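# Ristodis Bench Board and Blue Layout Tape

Sold by Storerville. Page last revised Sunday, September 20, 2020.

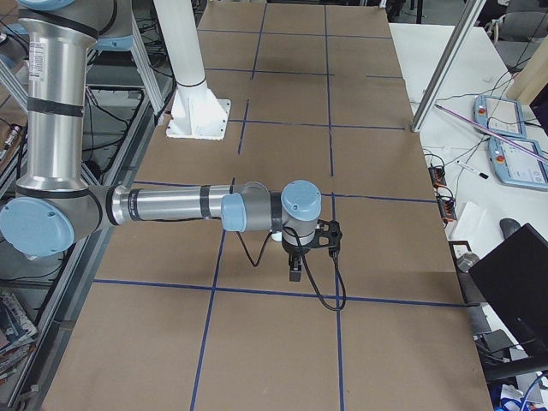 The Ristodis board is a plain brown cover for a long bench or table that gets marked out for layout work. It gives you a flat top you can put lines on, change, and put lines on again without touching the table underneath. It is sold by itself or with a roll of Ristodis blue layout tape, and most customers order the two together. The blue is easy to pick out against the matte brown, even where a line is made of separate pieces with gaps in it, as both of the lengthwise lines are here. The grid does not have to be perfect to be useful. If your work needs exact spacing, see the section on marking out.

## What it is for

Use the board as a working top for sorting, kitting, packing, sample layout, teaching, or any job where things have to go back to the same place. The tape divides the top into areas. You decide how big the areas are and what goes in them.

Customers also use it for:

- dividing a shared bench between people or jobs
- holding places for trays and bins on a packing table
- test setups that have to be laid out the same way every day
- classroom tables
- parts waiting for inspection

It is not a cutting surface. A knife will go into the face of the board, and after that the tape will lift along the cut. Put a cutting mat on top if you need to cut. It is also not meant for hot tools, open containers of liquid, or outdoor use.

## The board

The face is brown and has a matte finish. There is no printing on it, and no factory grid. We get asked for a printed version fairly often and do not plan to offer one. People want different spacings, and they change their minds.

Boards are cut to order. Give us the length and width of your table, measured at both ends and in the middle of each side. Older tables are often out of square, and we would like to know that before we cut. If you want the board to stop short of the table edge, subtract that amount yourself and tell us that you did. We cut to the numbers on the order.

Very long tables are covered with more than one piece. The pieces butt together. A strip of tape over the joint keeps dust out, and many people use that strip as one of their grid lines.

If something is bolted to the table, a cutout can be made at the time of order. Send a sketch with the distance from two edges to the center of the cutout, and the size of the opening. A hand drawing is fine. Cutouts are square or rectangular only. Leave a little extra room on all sides, as a board that has to be forced around a base will bow.

## The tape

The tape is blue, with a flat finish. One roll is 100 feet. It tears by hand across the width, but a torn end is ragged, so use scissors or a utility blade off the bench if you want square ends.

It will come up again by hand. Pull it back low and slow, close to the surface. Tape that has been down a long time, or that has been rubbed down hard, may bring up some of the face of the board with it. This is normal wear and is not covered as a defect. Turn the board over and use the other side when it gets bad. Both faces are the same.

Replacement rolls are stocked at all times. Raptis tape in the same width also works on this board and we carry it in yellow and white. Do not use duct tape or clear packing tape. Neither one comes off cleanly.

## Marking out a grid

1. Wipe the board with a dry cloth.
2. Fasten the board down before you tape, so the lines stay true to the table.
3. Mark the ends of each line in pencil along the edges.
4. Lay the long lines first. Hold the tape above the board, pull it straight between the marks, and lower it. Do not stretch it.
5. Lay the cross lines.
6. Press everything down with a dry cloth or the side of your hand.

Short pieces are easier than long ones if you are working alone. A line made of several pieces can be repaired one piece at a time. Where two lines cross, you can run one over the other or stop the tape short and leave a gap. Leaving gaps avoids the double thickness, and small items will not catch on it.

For spacing, measure every line from the same edge. If you measure each one from the line before it, the small errors add up by the far end of the table.

Decide which edge of the tape is the line. Either edge will do, but everyone at the bench has to use the same one. Maeve Flanagan in our order department suggests writing it on a strip of tape at the near corner of the board, and that is how our own benches are done.

## Fastening

The board can be clamped, screwed, or held with double-sided tape at the corners. We do not supply screws. The Zeltbridge edge clamp fits most tables and does not need drilling. Keep clamps out of any area where arms, sleeves, or cords pass over the edge of the table.

Check that the table is clean underneath before the board goes down. Grit shows up as a high spot, and you will feel it every time you slide something across.

## Care

Dry cloth or soft brush only. Do not spray cleaner on the board. For a spill, blot right away and leave the area uncovered until it is dry, then replace any tape that has lifted.

Pencil comes off with a white eraser. Ink does not come off.

Store spare boards flat. A board that has stood on its edge over a summer will have a curve in it. Laying it on the table with some weight on it for a few days will usually take most of the curve out.

## Ordering

| Item | Sold as |
|---|---|
| Ristodis bench board, cut to size | each |
| Ristodis blue layout tape, 100 feet | roll |
| Board and tape set | 1 board, 2 rolls |
| Raptis layout tape, yellow or white | roll |
| Zeltbridge edge clamp | pair |
| Rectangular cutout | per opening, $15 |

Board prices depend on size. Send your measurements for a quote. Quotes are good through the end of the month in which they are written. Tape bought by the case is priced separately, and orders of 1,000 rolls or more ship direct from the warehouse.

Boards go out flat between two sheets of scrap board, taped on all sides. Please open the package and check the corners while the driver is there. Crushed corners are the most common damage and we will replace the board if it is noted on the delivery slip.

Cut boards cannot be returned unless we made the mistake. Unopened tape can be returned.

## Common questions

**Can I get the board with the grid already taped?**
No. The tape would shift and pick up dirt in shipping.

**Does the tape leave residue?**
Very little on a clean board. A white eraser takes off what is left.

**Can I write on the tape?**
Yes, with a permanent marker. Give it a minute before you touch it. Ballpoint skips.

**Will the board stop things from sliding?**
Not by itself. It has some grip compared to a varnished table, but light items will still move if they are bumped.

**Is there a thicker version?**
There was until April. It sold slowly and was dropped. Two standard boards can be stacked if you need to raise the top a little.

**My old board is a slightly different brown. Is that a problem?**
The color varies between lots. It makes no difference in use, but if you are covering one table in several pieces, order them all at once.

For quotes and cutout sketches, write to the Storerville order department, attention Maeve Flanagan. Include a daytime phone number in case there is a question about the measurements.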